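# Can a machine do your chores yet? (shop floor counts too)

**hekside_hal**
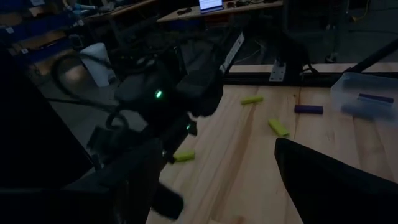

My question is pretty simple: if I had 3000 bucks to burn, is there anything I could buy that would pick up after my kids or sort the parts drawer at work? The vacuum doesn't count, I've had one since forever. I mean hands. Putting short round sticks in a clear plastic bin, purple ones, yellow-green ones, that level of chore. My six-year-old can do it while watching cartoons, so I figure it's a fair bar.

**dowelqueen**

Depends what you call doing it! We have a Brindero cell at the shop and it loads blanks all shift long, and I love it to pieces, but every blank shows up in the same fixture facing the same way. Dump them on a bench any old how and it just sits there. Those sticks of yours aren't all lined up the same way, and that's the part I'd pay for.

**tomato_cage**

> it just sits there

That's a 2015 complaint. Random picking off a flat table is fine now, especially with stuff that isn't touching. Ours at work does it with bottle caps. I'd worry way more about the light. It's dim in there, and see-through plastic is a pain for cameras on a good day.

**dowelqueen**

Fine on a flat table, sure. My laundry isn't on a flat table — it's under the bed with a Lego in it.

**hekside_hal**

lol ok but would you let one near your dishes?

**tomato_cage**

Plastic cups, yes. Anything my grandmother left me, no way.

**rusty_in_ohio**

I'm the grump here. I backed the Skestik folding thing in February of last year, paid 3017 with shipping, and it folds one towel in about 11 minutes if you lay the towel out flat first. If I'm laying it out flat I've done half the folding!! Sorting by color into a bin I'd believe. Knowing which bin when my wife moves the bin, I wouldn't.

**tomato_cage**

Towels are a whole different animal from hard little cylinders, so I don't think that's fair. A stick stays stick-shaped when you grab it.

**rusty_in_ohio**

Sure, and my house is mostly towels.

**dowelqueen**

Hal, for the parts drawer, look for a used Chowdary arm before you buy anything new. Ask what gripper comes with it and whether they'll throw in spare fingers. I went through 6 in my first year. For the kids I've got nothing, sorry.

**hekside_hal**

Ok, drawer first then. I'll measure the bench this weekend and post the numbers.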